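Section 4. Recording a two-hand folding session

By now you should have both grippers paired and the Wamby recorder showing a steady light. If one of them keeps dropping out, please go back to Section 3 and sort that out first – a session with one hand missing is no use for the bimanual model, however nicely the folding went.

1. Choose a garment from your list and type its name into the session sheet. Thick items such as coats and jackets go under "heavy", even if they fold easily.

2. Lay the garment flat on a table you can walk around. Daylight is fine, and so is a patterned cloth.

3. Pick up both grippers, open the jaws all the way, and hold still for 2 seconds so that the Abera software can line up the two recordings.

4. Fold at a relaxed pace, using the finger pads only. Try to hold the cloth near an edge or a corner and let the other hand do the traveling.
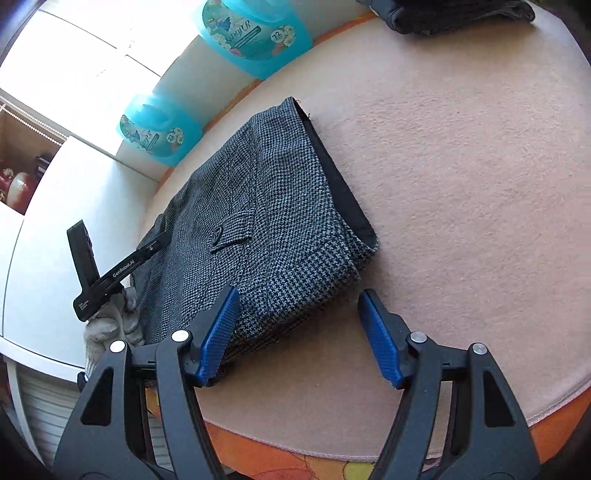

5. When you are happy with the bundle, let go with both hands, back away a little, and hold still again before you press Stop.

6. Shake the garment out and start over. We ask for 10 good folds per garment, and it's perfectly all right to spread them over a couple of afternoons.

Note: Small mistakes are welcome. In our December trial at Bralness, the policy trained on sessions with slips and corrections left in finished 70 percent of its folds, and it coped with coats much better than the earlier one had. So if a sleeve gets away from you, just catch it and carry on.

Caution: Keep the jaws clear of zippers and loose buttons. A snagged thread can pull a pad out of its seat, and the Jorkis calibration has to be run again whenever a pad is replaced (see page 26).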